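Flallik hand gripper pair: three months of setting up, fiddling and re-padding

I said in the comments under my old arm review that I'd write up the Flallik pair once I'd lived with them for a bit, and it's now September and people keep asking, so let's get on with it! These are the hand-held grippers, the ones you hold yourself and move through a job while they record what the fingers are doing, and later on the arm gets trained from those recordings. I bought two because almost everything worth doing in a kitchen takes two hands (try getting a utensil on or off a rack with one and you'll see what I mean).

Mine cost £422 each from Prakik, who were quick to send them and slow to answer emails. In the box you get the gripper, one cable, a marker plate, a bag of screws with a few spares, and a folded sheet of instructions in tiny print. The full manual is online and it's miles better, so put the sheet straight in the recycling.

Getting them going

I'd set aside an evening for it and needed two. The mechanical side is easy enough. The marker plate goes on with small screws, the finger pads slide over the fingers and clamp down, and the whole thing feels solid in the hand. I have fairly small hands and could reach everything, although Marisol Cervantes, who shares the bench with me and has even smaller ones, ended up holding hers further forward than the manual says and has done so ever since without any trouble.

The calibration is where the time goes. You open the fingers fully, close them fully, and the software takes a reading at each end. Then it wants you to repeat that with the gripper held at a few different angles. Mine passed on the first go. Marisol's kept stopping near the end with an error that only said "range", and we went round and round with it until I loosened the finger clamp a touch and did it up again with the fingers closed. It passed straight away. If you get the same message, try that before you email anyone.

One thing I'd do from the start is calibrate the pair in the same sitting. We did them on separate evenings the first time and the closing widths never quite agreed, and I spent far too long blaming the software for it.

The bench and the test job

I use a flat board with a printed grid on top. You don't need anything fancy, but the grid is a big help when you're putting things back to roughly the same place between runs, and it's kinder to a dropped utensil than bare wood. My standard check after any change to the grippers is the utensil stand with a slotted wooden spatula. It's a fussy little job, the handle is slim and the head is flat and wide, so if the fingers are out of line you find out very quickly.
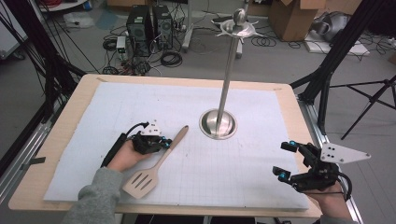
I do the check before every longer session now, and again if either gripper has been knocked. It's a couple of minutes with the kettle on. What I'm feeling for is whether both grippers let go cleanly. A sticky release spoils a recording far more often than a weak grip does, and it's easy to miss because your own hand makes up for it without you noticing.

A word on the marker plates. They pick up fingerprints, and I got into the habit of grabbing mine by the plate when putting it down (don't!). A dry microfibre cloth sorts it out. I tried a screen wipe once and it left streaks that took longer to get rid of than the fingerprints.

Cables, oh dear

My main grumble. The cable comes out and wants to loop up and over, and it's thick enough to have opinions of its own. For the first week I could feel it tugging every time I turned my wrist. Prakik sell a softer replacement, but it was out of stock whenever I looked. In the end I gave each one a bigger loop than seemed sensible and held it with a hook-and-loop strap further back, so that any pull lands on the strap and not on the socket. Much better, and it cost me pennies.

Please do check the plug end now and then. I had one working itself slowly out over a long afternoon, and the first sign was a recording with a gap in the middle of it.

Pads and wear

Flallik say to look the pads over every 2,000 closes, and the software keeps a running tally for you, which I like very much. I'd look sooner. The padded facing holds on to thin handles beautifully, but it goes fuzzy at the edges, and fluff and crumbs settle in. I go over mine with a bit of masking tape wrapped sticky side out, then trim any stray bits with nail scissors. Never pull them! I pulled one and a strip of facing came with it.

Changing a pad is ten minutes the first time and three after that. Back the clamp off, slide the old one away, wipe the finger underneath, slide the new one on until it stops, and nip it up gently. Then recalibrate, even if it looks spot on. I skipped that once and got 337 recordings into a batch before I realised every single closing width was out by the same small amount. They could be corrected afterwards, but it was a dull weekend.

Spare pads come in packs of two pairs. I did try the Ozoliņš rubbery ones too, on Marisol's recommendation. They're lovely to wipe down and they fit without any fuss, but on wood they felt a bit grabby on the way off, so I've gone back to the originals. If you're mostly handling plastic tubs you may well prefer them.
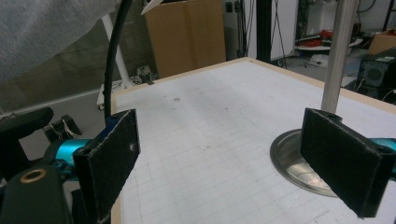
Pros and cons

Good: sturdy, comfortable for long sessions, clear online manual, pads easy to swap, the close counter.

Less good: stiff cable, useless printed sheet, that "range" error with no explanation, pad edges fray early.

Compared with the Festside

I had a loan of the Festside for a fortnight in the spring, so this is from memory and my notes. It's lighter and the cable is far nicer. The fingers had a tiny bit of side-to-side play even when everything was done up, though, and I never got rid of it. On big chunky objects it made no odds at all. On a spatula handle it did. The Festside also needs a special tool for the pads, and I'd be bound to lose it.

Would I buy them again? Yes, and I'd get the spare pads in the same order to save on postage. Four stars out of five, with the missing one going to the cable. I'll update this when the softer one comes back into stock, and if anybody has found a decent right-angled plug that fits, do leave a comment.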